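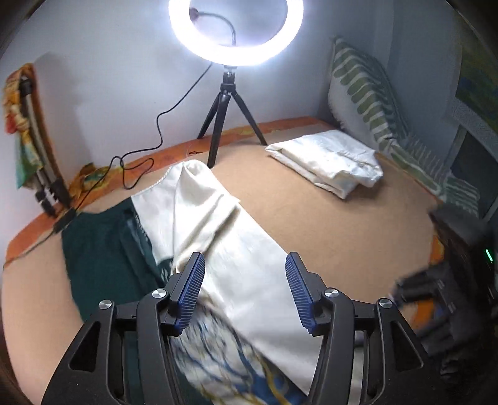

床上的奶白色缎面布料，印着蓝色和金色的花纹，旁边是一块深绿色的布。

旧衣服能救地球吗？我看悬

三月一到，手机里的推送就开始关心我的衣柜。先是Wekov，说换季了，该给闲置的衣服找个新家；然后是Skalico，说把旧衣带到门店，可以领一张券；最后连物业的公告栏也贴出一张绿色的纸，写着小区新装了一只回收箱，由Fallahi运营，“100%循环利用，让每一件衣服重获新生”。

我对“重获新生”这四个字一向过敏。一件起了球的腈纶毛衣，它的新生是什么？公告上没写。我打了纸上的客服电话，接电话的姑娘很客气，说会分拣，适合穿的再穿，不适合穿的做成别的。我问做成什么，她说很多东西。我问比如呢，她说工业用途。我再问，她就说可以帮我登记，会有专人回复。到今天专人也没有回复，箱子倒是已经满过两回了。

我先声明，我并不反对把旧衣服送人。我小时候穿的衣服大半是表哥表姐穿剩下的，裤腿放过两次边，膝盖上补过皮子，这在当时是过日子，没有人给它起名字。现在同样的一件事被叫作“循环时尚”，有了标志，有了吉祥物，有了年度报告，还有了积分。名字越多我越想看看账本。

账本偏偏是最难看到的。

拿门店换券这件事来说。我带了一袋旧衣服去Skalico，店员没有打开看，直接放到秤上，撕给我一张券，满额可用，当月有效。整个过程比买奶茶快。券上印着一片叶子。我站在店里算了一下，要用掉这张券，我至少得买一件429元的外套，或者凑够几件T恤。我家里不缺外套，也不缺T恤，正因为不缺，我才有一袋旧衣服可以提过来。一家靠卖新衣服活着的公司，鼓励我腾空衣柜，再给我一个装满它的理由，这笔买卖它当然乐意做。我不怪它，做生意嘛。我只是不明白为什么我出了店门还要觉得自己做了件好事。

我把这个疑问讲给Birdie Ferreira听。她在服装行业干过很多年采购，脾气比我好得多。她说你太较真，哪怕这袋衣服里只有一件真的被人穿上了，也比扔垃圾桶强。这话我反驳不了。可她接着又说了一句，我觉得比前一句重要：“做采购的时候，公司一上回收计划，我们下季度的订货量从来没有因为这个减过。”

这句话我琢磨了好几天。大家谈回收，谈的都是衣服离开衣柜以后的事，箱子、卡车、分拣线，画面很好看。衣服进衣柜以前的事没有几个人愿意谈，一谈就要谈到少做、少卖、少买，而这三件事没有一件能印在券上。

再说二手平台。Wekov的广告我背都能背下来：你的闲置，别人的宝贝。去年冬天我花了一个周末，认真挂了一批衣服上去。系统自动估价，说我的衣橱“潜在价值483元”。我当时还挺高兴，觉得这个数字虽然不大，总归是白来的。后来的事情，用过这类软件的人大概都猜得到。有人问领口到袖口多少厘米，我趴在地上量好了，对方已读。有人问能不能便宜点，便宜了，又问能不能包邮。有人买走一条裙子，收到后说颜色和照片不一样，要求退一半的钱。我退了，因为我懒得吵。

最后真正到手的钱，扣掉快递和平台抽成，够吃一顿像样的火锅，如果不点肥牛的话。至于我花掉的时间，平台没有替我估价。

有意思的是，挂衣服的那几天里，我在Wekov上又买了两件。它很懂得在你刚刚卖掉东西、自我感觉良好的时候，推给你“和你风格相近的卖家”。便宜，又是二手，又环保，三个理由叠在一起，手指头就按下去了。其中一件到现在还挂着吊牌。所谓二手，原来是上一个人买了也没穿，转手给我，我买了也没穿。这件衣服坐着快递车跑来跑去，每跑一趟，平台的页面上就会多长出一棵小树，告诉我又减了多少碳。我很想知道那棵树是跟什么比出来的。假如它默认我不在这里买，就一定会去商场买件新的，那这个算法对我的评价也太低了。虽然我得承认，也许没有低太多。

Mahtab Ghorbani不同意我的看法，而且不同意得很有力气。她的孩子还在长个子，几乎所有的衣服都从二手平台上来，她说对她这样的家庭，便宜就是便宜，用不着谁来发小树。“你那是闲得慌，”她说，“我是真要用。”我觉得她说得对。童装大概是二手流转里最讲得通的一块，孩子长得比衣服坏得快，一件棉袄传三家，哪一家都没吃亏。我妈那一辈人就是这样做的，只不过靠的是楼道里的一声喊。

可是她的例子恰好也说明了我的疑心在哪里。真正需要旧衣服的人，需要的是干净、结实、尺码对、价格低，他们对叙事没有需求。对叙事有需求的是我这样的人，衣柜塞满了，心里有点不安，希望有人来收走衣服的时候顺便把不安也收走。那张券、那棵树、那只绿色的箱子，都是卖给我的。

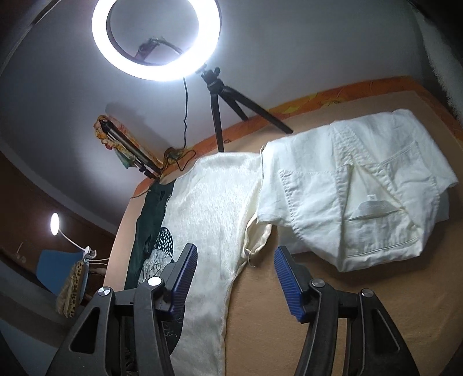
摊在床上的浅色衣服，其中有一件白衬衫。

说到整理衣柜，又有另一门生意在等着。前阵子同事们流行听一个叫Wemura的课程，讲怎么把衣橱减到最精简，每件都要“与当下的你有关系”。我跟着听了两节。老师的声音很好听，让大家把所有衣服拿出来，一件一件地问，你还爱它吗。我对着一条秋裤，实在问不出口。

这类课程的问题不在于教人扔东西。有些东西确实该扔。我怀疑的是它把扔当成了终点，衣柜空了，照片拍了，人轻松了，学员群里一片鼓掌，至于那几大袋衣服去了哪儿，课程里只有一句话：“请感谢它们，然后交给可靠的回收机构。”于是又回到了那只绿色的箱子，又回到了客服姑娘说的很多东西。每一个环节都把责任礼貌地递给下一个环节，递到最后，站着的人是谁，我不知道，我猜递的人也不太想知道。

群里还有一位学员，减到只剩一个小衣架，大家都羡慕。过了一个换季，她在群里问，有没有推荐的基础款，想把衣橱“重新建立起来”。老师很快发了一份购物清单，质感要好，剪裁要简洁，颜色要能互相搭配。清单做得很漂亮，价格我就不说了。

有朋友劝我，别老是泼冷水，总得有人开始做点什么。这个说法我听过很多遍，用在很多事情上，每次都让我有点烦躁。做点什么当然好，可是做了什么、做到什么程度，总该允许别人问一句。写100%的人，就应该能回答那100%里面，穿在人身上的占多少，变成抹布和填充物的占多少，烧掉的占多少，装船运走以后再也没人管的占多少。答不上来也没关系，那就把数字拿下来，老老实实写“旧衣回收箱”五个字，我照样会往里面投。

我对装船运走这一项尤其不放心。一件衣服在我这里没人要，打成包运到别处，就自动变成有人要了吗？那边的人也有眼睛，领口黄了的衬衫在哪里都是领口黄了的衬衫。能卖的挑出来，卖不掉的还在那里，只是离我远了。离我远了，我就觉得处理完了，这个错觉恐怕是整个行业最值钱的部分。

那么我自己怎么办？写到这里按规矩要给建议，我没有什么像样的建议，只有几个做得并不彻底的习惯。

第一，改衣服。我家楼下菜市场旁边有个裁缝摊，换拉链、收腰、锁边都做，周五不出摊。我去年拿过去一条裤子，裤裆磨薄了，师傅翻过来看了看，说这料子不值得，补上也撑不了多久。我坚持要补，他就补了，确实没撑多久。可是另外一件大衣换了里子，我又穿了一整个冬天，还打算接着穿。改衣服不一定省钱，有时候工钱比新买一件还贵，这个事实本身就很荒唐，但荒唐不在裁缝这头，人家手艺活，收的是正常的价钱。

第二，送人之前先问。听起来像废话，但我以前不问，都是装一大袋直接塞给亲戚，自以为大方。后来我表妹委婉地说，她家里已经有两袋我的“大方”了，扔也不好，穿也不合适。从那以后我先发消息，一件一件说清楚，对方说要才拿过去。数量立刻少了很多，可见以前多数时候我只是在搬运。

第三，放着。这一条最不体面，整理老师听了会摇头。有些衣服既不穿也不坏，我就让它在柜子里放着，不挂平台，不换券，也不去问我还爱不爱它。柜子满了，开门的时候看见，心里堵一下，这一堵对我倒是有用。好几次我在店里拿着一件新的往试衣间走，想到柜门关不上的样子，又挂回去了。衣柜要是年年有人帮我清空，这点阻力也就没有了。

我知道会有人说，个人少买几件有什么用，工厂照样开工。说得对，用处很有限，我从来没觉得我少买一件外套能让哪条流水线停下来。真要管，得管生产的那一头，管卖不掉的新衣服怎么处理，管标签上的字能不能随便写。这些事比装箱子麻烦，也不好看，没法拍成短片。我只希望在有人去管之前，先别把一只箱子说成答案。

上个星期我又给Fallahi打了一次电话，换了一位客服，这回是小伙子。我问分拣以后的比例有没有公开的资料，他说有的，在官网上。我去官网上找，找到一个页面，背景是一大片草地，中间写着：报告即将上线，敬请期待。

我把网址存下来了，过一阵再去看看。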